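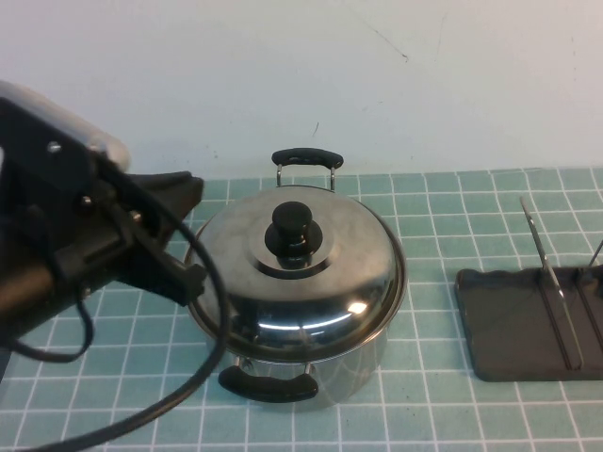 Mirjam Wieser wrote that a lid ought to spend most of its life on the pot, and that people who keep lifting it to check on things have only themselves to thank when the beans take all afternoon. She also wanted to know whether I ever did find out how to get the chalky ring off the bottom of a steel pan, and I did, more or less, so I'll get to that.

Home Kitchen Garden Galleries Letters Older

The Big Pot and the Teal Tiles

Several of you asked to see more of the corner I keep going on about, and since I can't seem to write a recipe lately without wandering off into grout, I thought I'd give the corner a page of its own and wander as much as I like. The kitchen is the one in Trumthorpe, at the back of the house, and the tiles are the little square ones I first wrote about in the spring, when I was still wondering if I could live with that much green. Well, I can! I have stopped thinking of them as green at all. In the morning they lean toward blue, and under the lamp at suppertime they go back to something closer to an old glass bottle, and I have had long and not very useful conversations with visitors about which of the two is the real color. I say teal and leave it there.

The pot is the other half of the story. I bought it at Prasertsri, the kitchen supply place, one June when I had gone in for nothing more than a colander. It cost 113 dollars with the lid, and I walked around the block twice before I went back and paid for it. That seemed an awful lot for something to boil potatoes in. I had been making do with a thin enamel pot that scorched everything in a neat circle right over the burner, and I had gotten so used to scraping that circle that I thought it was simply part of making soup. The first batch of split pea in the new pot came out without a speck of brown in it, and I called Johanna Koller to tell her so, and she very kindly pretended to be interested.

Now, the lid. It's a domed one, with a raised ring around the middle and a black knob on top, and I am fonder of that knob than a grown person should be. My old lid had a metal loop for a handle and you needed a dish towel every time, and I was forever putting the towel down in some puddle and then hunting for a dry one with the soup rising behind me. A good fat knob you can get your whole hand around is a real kindness. I still use a towel when the pot has been going for an hour or two, mind you, out of habit as much as anything.

The dome matters too, or I believe it does. The steam has somewhere to gather and the drops run down to the sides, and you don't get that cold splash in the middle of the pot that a flat lid gives you when you pick it up crooked. Wekesa Kariuki tells me I've made this up. He may be right, but he has eaten a good deal of my rice and never complained of it.

You'll have noticed the black dish rack tray on the right side, with its two thin rods. I go back and forth about where it belongs. When I cook for a crowd I want every inch of counter, and away it goes under the sink, and then I wash one cup and out it comes again. Johanna keeps hers on top of the refrigerator, but she is a good deal taller than I am.

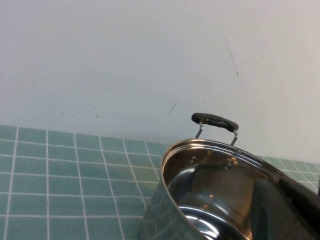
The pot with its lid off, and a good stretch of those tiles. Look how they come up against the white of the grout. I was warned off white grout by everybody I asked, and by a few people I hadn't asked, and I went ahead with it anyway because the gray sample made the whole thing look like the inside of a swimming pool in winter.

I'll be fair to the people who warned me. Small tiles mean a great many grout lines, and grout lines in a kitchen will collect whatever you happen to be cooking with. Turmeric is the worst of it. Beet juice looks alarming and then comes right out, and coffee falls somewhere in between. I keep an old soft toothbrush in a jar by the window, and I go over the lines with baking soda and a little warm water, let it sit while I drink my tea, and wipe it up with a damp cloth. For turmeric I've had to do that three evenings running — and then one bright morning I looked and couldn't find the place anymore, so perhaps the daylight had finished the job for me.

Don't let anyone talk you into vinegar for this, by the way. I used it for years on everything in the house, and the man who sold me the grout went quite pale when I mentioned it. Vinegar eats away at plain cement grout a little at a time. Keep it for the kettle, and for the pot.

Which brings me to Mirjam's chalky ring. Our water in Trumthorpe is hard as nails, and if I boil pasta water and leave it standing I get a pale cloudy patch on the bottom of the steel that no amount of dish soap will shift. Pour in enough white vinegar to cover the bottom, add as much water again, and warm it gently for a few minutes. Turn it off, go and do something else, come back and rinse. The cloud lifts right away. If there are rainbow marks as well, the same treatment takes care of those, and they do no harm in the meantime. I have a friend who rather likes them and leaves them be.

For anything actually burned on, I use baking soda and patience. Cover the burned part with water, put in a couple of big spoonfuls, simmer it, and let it cool down by itself with the lid on. Next morning a wooden spoon will usually push the worst of it loose. I don't use steel wool on the inside of a shiny pot. I did once, on a saucepan that had belonged to my aunt, and I see the scratches every time I heat up milk.

And dry the pot when you've washed it! I know it's tiresome. But a polished pot left to drip will have a spot for every drop, and you'll be standing there with a cloth in the end anyhow.

While we're on polished things, a picture like the one above shows you why a shiny pot is so hard to photograph and so nice to have around. It takes in all the color of the room, brown and gold and gray, and gives it back to you bent. I've stood at that counter peeling carrots and caught sight of somebody coming through the door behind me as a long smear on the side of the pot, and jumped half out of my slippers.

As for the wall, I will own up to it. It's plain off-white and it has its scratches, and there's one thin dark line with a little hook at the bottom of it. I have half a can of the paint downstairs and every intention in the world. What stops me is that you can't touch up one spot on a pale wall without the new paint showing, and so you do the whole wall, and then the wall next to it looks dingy, and before you know where you are you've emptied the cupboards and you're eating crackers over the sink. I've been through that once already with the hallway.

Kilian Lanz suggested I hang something over it. I've thought of a small shelf, or a rail for the ladles, but I do love having that one bare wall behind all the little squares. There's enough going on down below. If I ever do put something up it will be a single plate, and I haven't met the right plate. 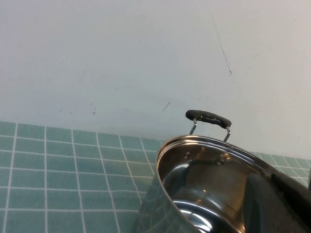 Wekesa Kariuki asks if there's any sense in a pot that size for one person, and whether I wouldn't be better off with something I could lift when it's full.

It's a fair question, and the answer depends on how you like to eat. I like to cook once and then not think about it. A pound of dried beans goes in overnight, and the next day they get onions and a bay leaf and whatever end of cheese rind is sitting in the refrigerator door, and from that I have supper, two lunches, and a couple of containers for the freezer. A small pot would do for the supper and I'd be starting all over again the next evening. As for lifting, I don't. I ladle out what I can until there's little enough left to manage, and only then do I take hold of the handles and pour.

I'm glad one of those looped handles got into the picture, up at the far rim. Loops are the thing to look for on a pot of any size, to my mind. A long handle is fine on a frying pan, but on something heavy it only gives you more to bump into, and it won't fit in a cupboard without an argument.

And I like seeing the inside, tipped toward you that way, with the tiles running off to the left of it. Florian has promised me a set with the morning sun coming in, so I may put up a second page when the light turns. In the meantime I owe a few of you the recipe for the split pea, and Johanna would like her ladle back.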